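Landus Public Library Extends Evening Hours at Cisora Street Branch

The Landus Public Library will keep its Cisora Street branch open until 8 p.m. beginning in August, the library announced this week. The branch currently closes at 5:30 p.m.

The change follows a survey of cardholders conducted in the spring. The library received 681 responses, and later closing times were the most frequent request. Many of those who answered said they work during the day and are unable to reach the branch before the doors close.

"Residents told us plainly what they needed, and the schedule had not changed in a long time," said Marisol Van Dusen, director of the library. "The new hours will give working families and students a place to read, study and pick up materials after dinner."

Funding for the additional staff time will come from the library's operating budget, together with a grant from the Flevura Foundation. The grant covers the first year of the extended schedule. The library will review attendance before deciding whether to continue the hours beyond that period.

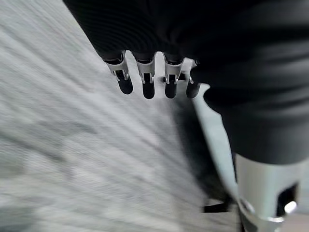 Evening service will include full use of the reading room, the public computers and the circulation desk. The children's room will close at 7 p.m. Interlibrary loan requests may be submitted at any time the branch is open, but items will be processed during the day only.

The library will also add 300 titles to the branch's large-print collection before the new schedule takes effect. Most of the additions are recent fiction and biography. Patrons may place holds on the new titles through the online catalog or by telephone.

Demetrius Haddad, manager of the Cisora Street branch, said the meeting room will be available to community groups during the added hours. The room seats 200 and must be reserved in advance. Groups that already hold a standing daytime reservation may ask to move to an evening slot without filing a new application.

Parking in the lot on Obi Avenue will remain free for library visitors. Drivers should enter from the north side while repaving continues near the south entrance. The book return next to the main door will stay open overnight.

Hours at the library's other branches will not change. Printed copies of the new schedule are available at all circulation desks, and questions may be directed to the branch office during regular business hours.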